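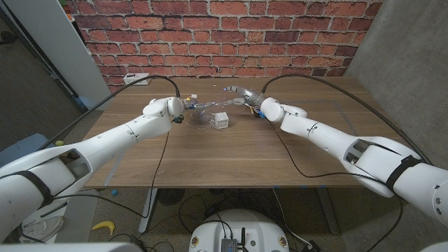
Le compteur piéton Odance enregistre les passages sur les trottoirs, les sentiers et les pistes cyclables des petites communes. Réglages et relevés se font à plat, sur une table, avant la pose sur mât. Référence 2205.
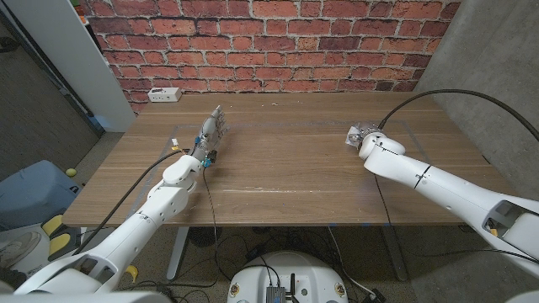
Portée de détection : 15 mètres. Le boîtier distingue piétons et vélos et transmet ses données chaque dimanche au service d'urbanisme. Autonomie : environ 200 jours.
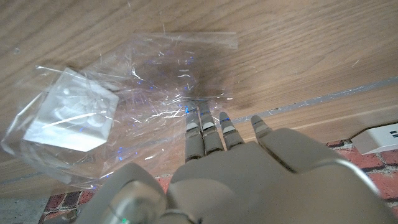 Temps de lecture : 1 min
Fourni avec collier de fixation, clé et notice. Le support Joshi, pour façade, est vendu séparément. Poids sans support : 33 hg.

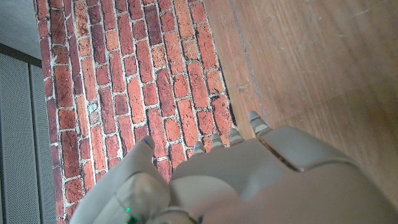
Cotance, équipe Mobilité et espace public
Devis et prêt de matériel pour les enquêtes de quartier : Lumturie Kos. Prochaines livraisons en mai.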